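Manipulation Group: Spring Progress

The manipulation group of the Semeck Robotics Club has finished the second block of its tabletop project. The work is led this term by Pranab Bhuiyan, with Shewit Bogale responsible for software and data handling. The item below covers the task, the collection numbers, the training results so far, and the changes planned before the Kumsa Cup in May.

The task

The Kumsa Cup rules for the student division call for a single arm to sort tableware on a flat surface. Cups must end up inside a bowl or on a marked spot, depending on the card drawn by the judge. A run has a limit of 60 seconds. The arm may not be touched during the run, and a cup that tips over scores zero even if the arm later sets it upright.

The club entered last year with a scripted routine. The cups were located by color, and the arm moved through fixed waypoints above each one. This worked in practice and failed at the event, where the hall lighting changed the color readings enough that two of the three cups were missed. The group decided over the summer to drop the scripted routine and train a policy from demonstrations.

Collection

Demonstrations are recorded by teleoperation. The operator stands beside the table with a handheld controller, and the arm follows the motion of the hand. A trigger closes the gripper. Each demonstration starts from a reset position above the table and ends when the operator opens the gripper and raises the arm clear of the objects.

The group recorded 281 demonstrations in this block. After review, 185 were kept. The rest were removed for one of the following reasons:

Gripper contact with the bowl rim before the cup was released
Operator pause longer than the limit set in the recording script
Dropped messages between the controller and the arm
Wrong object moved for the card drawn

Dropped messages were the largest group. Bogale traced most of them to the wireless link and moved the arm computer to a wired connection in February. No dropped messages have been logged in the sessions recorded after that change.

Object layouts are drawn from a list generated before each session. The script gives a position for each cup and for the bowl, and the person resetting the table places them by hand. Early in the term operators chose their own layouts, and the bowl ended up on the same side of the table in nearly every recording. Those files were set aside and are not part of the count given above.

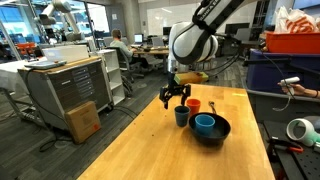
The gripper over the gray-blue cup, with the red-orange cup behind it and a blue cup in the bowl.

Grasp height has been the main subject of discussion among operators. A low grasp holds the cup firmly but leaves little clearance when the cup is carried over the bowl. A high grasp clears the bowl easily but tends to tilt the cup when the fingers close. Bhuiyan asked all operators to use one finger inside the cup and one outside, with the fingertips a short distance below the rim. Demonstrations recorded under this rule are more alike from one operator to the next, and the review step has gone faster.

A second point concerns cups placed close together. When one cup stands directly behind another, the operator can see both by leaning to the side, but the wrist camera cannot. Several operators were using information the policy would never have. Operators now watch the camera feed on the monitor for these layouts and keep their eyes off the table until the grasp is complete.

Training

The first policy was trained on the kept demonstrations from this block, less one file that would not load, for a total of 184. Training was done overnight on the club workstation. On layouts similar to those in the recordings, the policy completes the single-cup card reliably. The two-cup card is less settled. The usual error is that the arm places the first cup correctly and then returns to it, closing on a cup that is already in the bowl.

Bogale believes this comes from the short history the policy is given. It sees the current view and a few earlier ones, and a bowl with a cup in it looks much the same before and after the first placement. Two fixes are being tested. One gives the policy a longer history. The other adds the card number and a step counter as inputs. The step counter is simpler and is permitted under the Kumsa rules, provided that it is not advanced by a person during the run.

Next steps

The third block of collection will concentrate on two-cup cards and on layouts where one cup hides part of another. The group also plans to record under different lighting, with the blinds open, closed and half closed, in view of last year's result.

Members who want to operate the arm must complete the safety briefing and ten practice runs in the Grisia simulator first. Practice runs can be done from home. Briefings are held on Sunday at 2 p.m. in the Rostden lab. Closed shoes are required, and long hair must be tied back.

Questions about the recording script or the file format should go to Bogale. Requests for arm time go to Bhuiyan through the lab booking sheet.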